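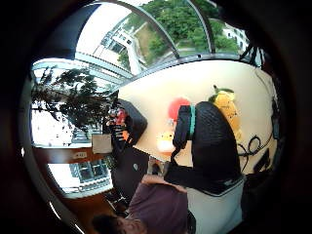 What do you need to load the Goven episodes?

Python, the Buvau reader, and enough disk space for the camera streams. A graphics card is only needed for training.

Print | E-mail

# Goven: desk and office handling with a hand-held gripper

Goven holds 3,526 episodes recorded with a hand-held gripper and its wrist fisheye camera. Of these, 2,021 passed our pose check and make up the training split. The rest are in `unfiltered/` and are still useful for pretraining the image encoder.

## Method

We trained the same policy 2 ways. The Mirnico baseline predicts gripper motion from single frames. The Escobar variant adds a short history of past poses. Both were run for 80 epochs with the same settings, listed in `configs/`.

The Escobar variant did better on bags and other soft items, mostly at the moment of closing the fingers. On rigid items we saw no clear difference. Both policies do badly when a strap or cable hides the grasp point.

## Layout

- `train/` episodes that passed the pose check
- `unfiltered/` everything else
- `configs/` training settings
- `tools/` Buvau reader and viewer

## Known issues

Windows are often overexposed in the afternoon recordings. Pose tracking drifts when the gripper is held close to a plain desk surface. Images are stored without lens correction; calibration files sit next to each episode.

The July release fixed a timestamp offset in the gripper width channel. If you have an older copy, download `train/` again.

Print | E-mail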